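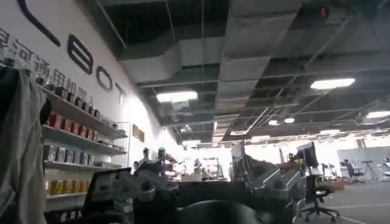
"Start with the shelves," says Nima Sharifi, before I've found the record button. "People want to talk about the arm. Start with the shelves."

So, the shelves. Sharifi runs data collection at Stodura, on a project called Wuramari, which is meant to teach a robot to pick store goods and put them back. Bottles, jars, boxes, packages. Dull stuff, she says, and that's the whole point of it.

"Anybody can grab a cube off a bare table. Try a small dark bottle in a row of other small dark bottles. Where does one stop and the next start? You know that. The model doesn't, until somebody shows it."

Showing it means a person drives the arm by hand, through a controller, while the camera down by the wrist records. One try, start to finish, is an episode. They have 2098 so far. Of those, 237 are no good and got pulled.

No good how?

"Operator sneezes. Operator gets bored, thats the big one. You can see it in the motion, it goes sloppy after lunch. We cap people at 23 episodes a session now. Used to be no cap." She shrugs. "We learned."

Her colleague Abbas Azimi goes through the recordings and labels them. He drifts over halfway, eating a roll, and disagrees with nearly everything. He'd have kept a lot of the 237.

"A bad grab that gets fixed is the best thing we have," Azimi says. "Hand slips, goes back, gets it. If I only show clean ones, the robot has never seen trouble. Then it meets trouble and it just sits there."

Sharifi: "I kept the ones with a fix. I threw out the ones with a mess."

Azimi: "She threw out some fixes."

This has been going since May, apparently.

I ask about the wrist view, since it's an odd way to look at a room. Low down, lots of ceiling, ducts, lights. Does the ceiling matter? More than you'd think, Sharifi says. An early batch was all recorded with the same lights on, and the model did fine until evening. Now they mix it up. Chairs get moved too, boxes, whatever's lying about. People walk through in the back and she lets them.

"I used to yell at people to clear out. Now I want them in. A store has people in it."

What about just making the examples on a computer? Azimi waves the roll. They do some. Good for reaching, he says, weak for touch. Soft packages are the worst. "A bag squashes diffrent every time. I can't write that down for you. I can only go squash a bag."

Next target is 2000 more, with new operators, on purpose. Everybody on the team now reaches the same way, Sharifi says, and the model has picked it up, a little hook to the left before it closes. It's hers. She does it with her coffee cup while telling me this.

Last question, quick, she's got a session waiting. When is it enough?

"Ask Abbas."

Azimi says he'll tell me when he's done labeling, and goes off for another roll.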